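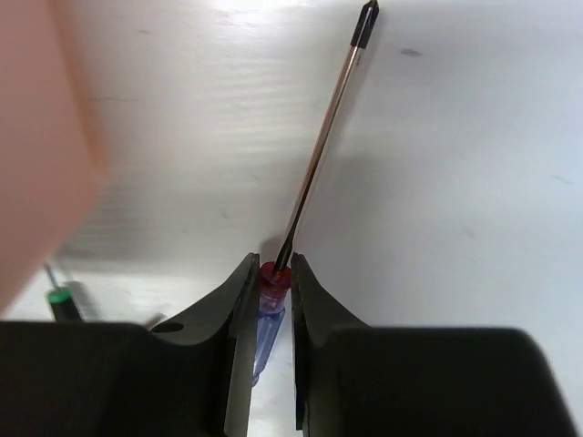

Fig. 1. Long Phillips-style screwdriver, black tip.

Manuals > Garden timers > Punov 622 > Section 3: Mounting and first set-up

Right, so you've got your Punov 622 out of the box and the tap adapter sorted out from Section 2. Now we get it on the wall and talking to your valves. I've put up more of these than I can remember, mine at home in Flellulham included, and the order below is the one I always go back to. The leaflet in the box does the wiring first. I don't like that, you end up holding the whole unit in one hand while you fiddle with the wires in the other!

Before you start
You'll want a long Phillips screwdriver, a small flat one for the terminals, a pencil, a level and a drill if you're going into brick. A short screwdriver will do for the cover, but the two back plate screws sit down in deep wells and you'll be scraping your knuckles on the housing.

CAUTION: Unplug the transformer before you open the cover, and keep it unplugged until step 11. The valve side is low voltage but the plug side is not.

Mounting the back plate

1. Pick your spot. Shade is best, and the screen should be at eye level. Mine is just inside the shed door and I love it there (no more squinting at the display in the sun).

2. Check that the transformer cord reaches your outlet without being stretched. Do not cut it and splice in a longer piece.

3. Unclip the back plate by pressing the tab underneath and sliding the plate down. It's stiff the first time.

4. Hold the plate up, level it, and mark both holes with the pencil.

5. Drill the holes and push in the gray wall plugs. On wood you can skip the plugs and go straight in with the screws.

6. Screw the plate on until it's snug, then stop. If you keep going the plate bows and the timer won't clip back on. Ask me how I know.

Note: The older Furnival plates have a different hole spacing, so if you're swapping out a Furnival timer you will need new holes. The old ones can be filled with any outdoor filler.

Connecting the valves

7. Clip the timer onto the plate and take off the front cover. The cover screw stays in its hole, so don't try to pull it all the way out.

8. Feed the valve cable up through the rubber seal at the bottom. Leave a little loop of slack hanging below the box so that rain runs off the loop and doesn't follow the cable inside.

9. Each valve has two wires. One from every valve goes to the terminal marked C, and the other goes to its own number. With Lukwood valves it doesn't matter which wire is which.

10. Give each wire a gentle tug. If it slides out, strip a bit more off the end and try again.

CAUTION: Never put two valves on the same numbered terminal. The timer may run them for a day or two and then the fuse goes.

First power-up

11. Put the cover back on, plug in the transformer and wait for the screen to stop blinking. It takes 20 seconds, which feels like forever the first time.

12. Set the clock with the + and – keys, then press OK. Set the date the same way.

13. Hold down TEST for 3 seconds. The timer opens every valve in turn for 2 minutes each, so go out and watch the sprinklers come up – this is the fun part! Write down which number runs which bed, there's a blank table for it inside the back cover of this guide.

14. If a valve stays shut, look at the screen. OPEN means a wire has come loose somewhere, and SHORT means two bare ends are touching. Unplug before you go back in.

Note: Fit the backup battery now, while you're thinking about it. It keeps the clock going through a power cut but it won't run the valves. I change mine every March when I turn the water back on.

Programs and start times are in Section 4. If you only have one bed to water you can skip to Quick Program at the end of that section – it's much shorter.

Guide text revised September 2018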